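Food Business Startups, Unit 6
From home recipe to packaged product: the Imine case

Reading before class: the case sheet and the supplier letter. Bring a calculator.

Background

Imine is a small maker of dry spice rubs and simmer sauces. It was started by a married couple who had left office jobs and spent a year traveling. The first rub came from a recipe they were given by a host family on that trip. They sold it at a Saturday market for one season before renting kitchen time.

The first batch sold to a store was 172 jars. The store, Dolan, took them on consignment, so Imine was paid only for jars that left the shelf. Students often miss this when they read the case. Goods on consignment still belong to the maker and stay in the maker's inventory until sold. 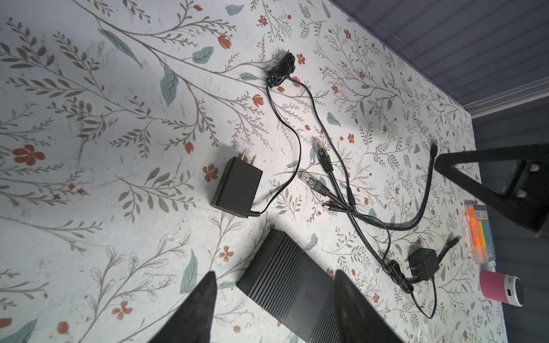
Terms to know

Consignment: the store holds the goods and pays after the sale.
Wholesale: the store buys the goods outright, usually at a lower unit price.
Co-packer: a company that makes and fills the product for you.
Minimum run: the smallest order a co-packer will accept.

The co-packer decision

By March of the second year the rented kitchen was full on every day Imine could book it. Two co-packers sent quotes. Flumach asked for a minimum run of 700 jars per flavor. Lirkano would go as low as 112 but charged more per jar and did not supply labels.

The founders chose Lirkano for the sauces and kept the rubs in the rented kitchen. Their reasons are on page 2 of the case sheet. Note that the sauces had a shorter shelf life, so unsold stock was a bigger risk there. Note also that a co-packer will nearly always adjust a recipe to suit its equipment. Ask for a test batch and taste it before signing.

We will work out the unit cost under both quotes in class. Include freight, labels and spoiled stock. Leave out the founders' own hours the first time through, then add them and compare. 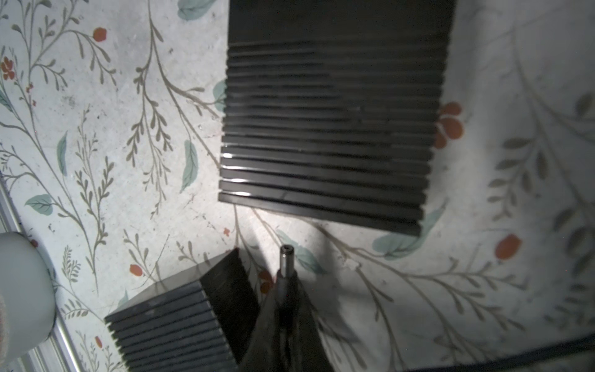 Nazma Bandara disagreed with the decision when this case was taught last term. She argued that the rubs should have gone to Flumach right away, as they keep well and the lower unit price would have paid for the storage. Her numbers hold up if the jars sell within a year. They do not if Dolan stays on consignment.

For next week

Write one page on which quote you would accept for the rubs. State your sales assumption in the first paragraph. Show the unit cost with and without founder labor. Late papers lose one grade.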